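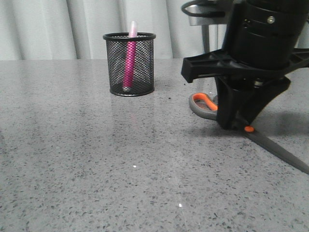
Why Scissors Have a Screw in the Middle

Take the average desk. It has one marker, one pen cup and one pair of scissors, and the scissors are never in the cup when you want them. We can't fix that. We can tell you how they work.

A pair of scissors is two levers. A lever is a stiff bar that turns on a fixed spot, like a seesaw. Cross two of them, pin them together, and you have scissors. The pin is called the pivot. On plenty of pairs it hides under a little colored cap, which small brothers enjoy picking at.

Squeeze the handles and the blades close. Now try cutting thick cardboard with just the tips. Hard, right? Push the cardboard in close to the pivot and squeeze again. Much easier. The nearer you are to the pivot, the harder the blades push. Grown-ups know this and still use the tips, then complain about the scissors.

Blades don't chop the way an ax does. They slide past each other, and each one shoves its side of the paper a different way until the paper gives up. Grown-ups call this shearing. Sheep call it a haircut.

What about the soft lining inside some handles? It's there for your thumb, which has to do a lot of the work and never gets thanked.

Try it: cut one strip of cardboard with the tips and one near the pivot. Then put the scissors back in the cup, points down. Yes, that cup. The one with the marker in it.

Written by Benjamín Cabral for the Cornirow kids' page, September 2021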